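The Ferry Shed at Sosalmont

September 13, 2025

2 comments | 17 shares

My grandmother left me the ferry shed and not the ferry, and if you had known her you would understand that she thought this was the better half of the bargain. The ferry had been sold years before to a man from Hendo, who painted it blue and took it down the coast, and what remained was a long low building on the Sosalmont side of the river, with a ticket window, a stove, and a bench worn into two shallow dips where she and my grandfather used to sit and argue about the weather.

I went up in February, which everyone told me was foolish. The bus let me off by the bakery, and the woman behind the counter looked at my shoes, then at my suitcase, and sold me two loaves when I had only asked for one. "You're the granddaughter," she said, and that seemed to settle a great many things for her, because she also gave me a jar of plum jam and wouldn't hear a word about paying for it.

The shed had been locked since the fall. My grandmother believed in locks the way other people believe in vitamins (a little every day, whether you needed it or not), and she had put one on the door, one on the woodbox, one on the boat cupboard, and one on the tin where she kept the sugar. The keys came to me in a sock. It took me most of an afternoon to match them up, talking to myself the whole time, and by the end I was on quite friendly terms with the orange one.

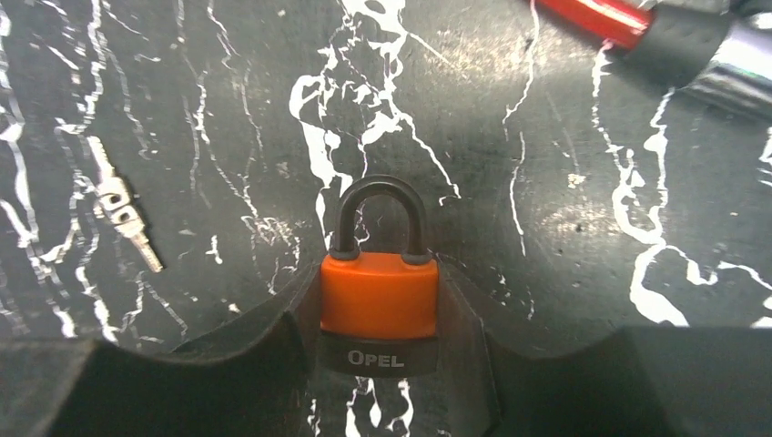
What Was in the Boat Cupboard

There was no boat, of course. There were ledgers, stacked up to my shoulder, one for every season the ferry had run. She had written down each crossing in her small, leaning hand: the hour, the river, who was aboard. "Bride, crying, happy kind." "Schoolteacher with goose." "Same schoolteacher, no goose." In one summer alone she had put down 2,176 passengers, and beside some 900 of them she had added a remark.

I lit the stove and read until my eyes ached, and then I cut some bread and read a little more. Near the bottom of the pile I found my own name, from the year I turned six and was sent to her for the holidays. "Afraid of the water," she had written. "Held my sleeve all the way over. Asked to go again."

I stayed until the ice went out.

17 shares | 2 comments | Leave a comment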